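Tableros moteados Kouris – preguntas frecuentes
Inicio / Superficies / Ayuda

Actualizado en mayo. Lo que más nos escriben, respondido rápido. Si falta algo, correo a Liv Lindqvist, contesta por las mañanas.

¿Qué medidas hay?
Dos. El corto y el de 132 cm. El grosor es el mismo en los dos, 34 mm. A medida, de momento no. Quizá después del verano, ya avisaremos en portada.

¿El fondo es blanco o beige?
La pregunta eterna. Depende de la luz. Con luz cálida tira a beige, con luz fría a blanco, en sombra se va al gris azulado. El tablero es el mismo. Pedid muestra antes, por favor, y miradla donde vaya a estar la mesa, no en la ventana de la oficina. Y si hay paneles de color cerca (azules sobre todo) miradla al lado de los paneles, cambia bastante.

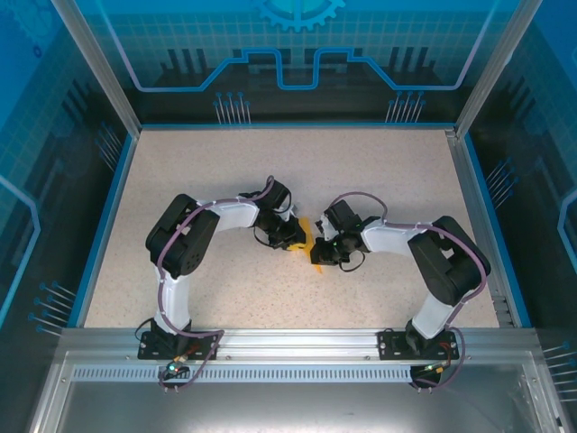 Las muestras son gratis, el envío de la muestra no. Máximo tres por pedido. Tardan más si son del lote nuevo porque las corta Bimodgate y las manda cuando puede.

¿Todas las piezas llevan el mismo moteado?
No. Motas grises, tostadas, algunas más oscuras, unas grandes y otras que son un puntito. El reparto sale distinto en cada pieza. Si vais a juntar dos tableros decidlo en el pedido y buscamos dos que se parezcan. Iguales no va a haber. Devoluciones por "no coincide el dibujo" no se aceptan, lo pone en las condiciones.

¿Se ve la suciedad?
Poco. Migas y polvo se disimulan entre las motas, lo cual es bueno y malo. Para piezas pequeñas – tornillos, bolitas, arandelas grises – es un fastidio, desaparecen. Para trabajar con cosas pequeñas usad una bandeja lisa o cosas de color fuerte. Amarillo, rojo, lo que sea. Un bloque amarillo se encuentra a la primera, una arandela gris no.
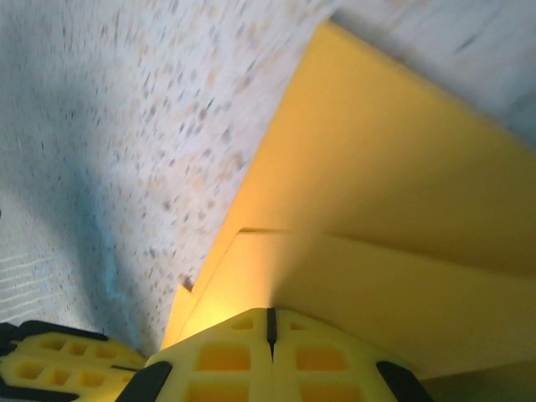
Lo mismo vale para gomas de borrar, tacos, cinta. Beige no. En el taller de Iststead tuvimos una temporada todos los topes en color arena y acabamos pasando la mano por la mesa para encontrarlos.

¿Con qué se limpia?
Paño suave, agua templada, jabón neutro. Aclarar y secar. Ya está.
Nada de lejía, nada de vinagre, nada de limón. Estropajo verde tampoco, aunque la mancha sea pequeña.
El limpiador Tinex va bien para grasa, diluido según la botella. Sin diluir deja velo, y luego nos llegan los correos.

¿Y las esponjas amarillas o de colores? ¿Destiñen?
Algunas sueltan color si se quedan mojadas encima toda la noche. Secas no suele pasar nada. Lo mismo con las espumas de embalaje. Si ya ha pasado: jabón neutro, paño, paciencia. Si a los dos días sigue, escribidnos con foto de cerca y otra de lejos.

¿Se raya?
Como cualquier superficie con brillo. Arrastrar cajas con arenilla debajo, sí, raya. Apoyar bloques, espumas, plástico liso, no. Levantar en vez de arrastrar. Para uso diario con golpes mejor un tapete en la zona central.

Tengo reflejos en la mesa y me molestan, ¿qué hago?
Es el acabado. Una lámpara justo encima hace una mancha blanca en el tablero y ahí no se ven ni las motas. Opciones:
Mover la lámpara a un lado.
Poner difusor.
Bajar la intensidad y usar dos luces en lugar de una.
Pedir el acabado mate, ref. 954. Cuesta algo más y marca los dedos, avisados estáis.

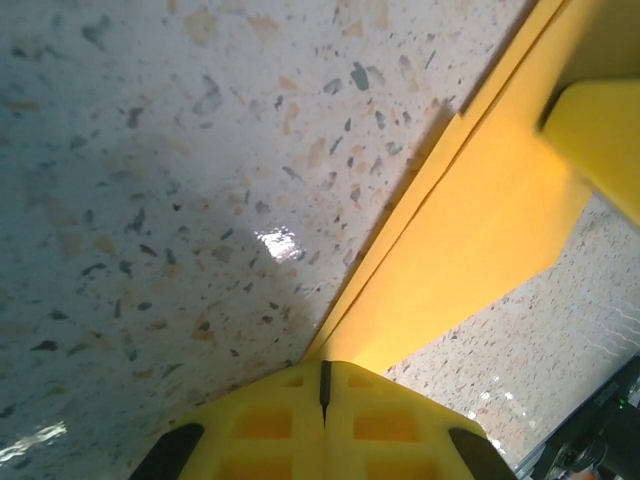

Pieza amarilla sobre la superficie moteada, con un brillo de luz en el tablero.

El mate no se puede hacer después en casa. Lijar no. Nos lo preguntan y la respuesta es no, se pierde la garantia y queda a parches.

¿Se puede poner un perfil en el borde delantero?
Sí. Aluminio es lo más cómodo. Que apoye en todo el largo, no solo en las esquinas. No taladréis a menos de dos dedos del canto. Si vais a atornillar cosas pesadas, el peso al perfil y a la estructura, nunca solo al tablero. Los tornillos no van incluidos, los largos dependen de lo que pongáis.

¿Y cerrarlo por los lados con paneles?
También. Mucha gente monta una especie de cabina, perfiles y paneles por tres lados y el frente abierto. Dejad una holgura pequeña entre panel y tablero, lo justo para pasar el paño. Si los paneles son impresos, limpiadlos aparte, con otro paño, casi seco. Y los impresos con dibujo muy cargado cansan a la vista al lado del moteado, esto ya es opinión de Liv.

¿Cómo organizo los cables?
Bridas pequeñas, cada palmo más o menos, y por debajo del borde si se puede. Dejad bucle en los sitios donde algo se mueva. Conectores colgando no pasa nada mientras no rocen el canto, pero al limpiar se enganchan con la manga. Un cajetín adhesivo por debajo lo arregla, nosotros no lo vendemos.

¿Dónde pongo lo que uso más?
En el centro, a mano. Parece tonto. Las esquinas de atrás son las que peor se alcanzan y donde acaba todo. Probad una semana con el centro casi libre, una sola cosa cada vez, y el resto en cajas fuera del tablero.
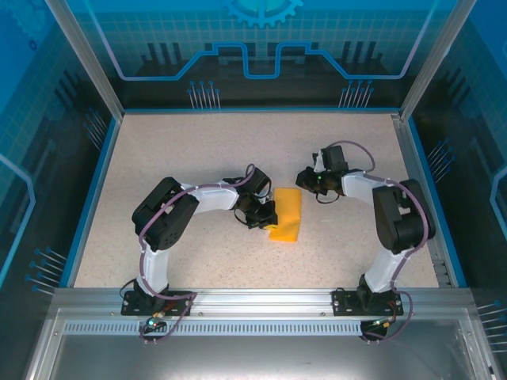
Para marcar posiciones fijas, cinta de papel. Se quita sin dejar resto si no pasa de un par de semanas. Rotulador nunca, ni el de pizarra. Se mete en los poros y ahí se queda, sobre todo en el mate.

¿Cuánto pesa lo que aguanta?
Supongo que quereis decir cuánto peso aguanta. Repartido, mucho. En un punto, bastante menos, depende de las patas. Con las nuestras viene en la hoja de la caja. Con otras patas preguntad al que las fabrica, no podemos responder por ellas.

¿Tenéis stock?
Del brillante sí. Del mate va por tandas. Este año salen 3.000 piezas entre los dos acabados y el mate es la parte pequeña. Lista de espera al final de la página, sin compromiso.

¿Recogida en mano?
En Iststead, con cita. Venid dos personas para el largo. Con manta en el coche, y de canto, no plano.

Me ha llegado con una esquina tocada
Foto de la esquina, foto de la caja, número de pedido. Antes de montarlo! Montado ya no podemos reclamar al transporte. Golpecitos de menos de una uña en la cara de abajo no se consideran defecto.

¿Factura?
La de siempre, llega con el correo de envío. Mirad en spam.

Otras páginas: Muestras / Patas y perfiles / Condiciones / Contacto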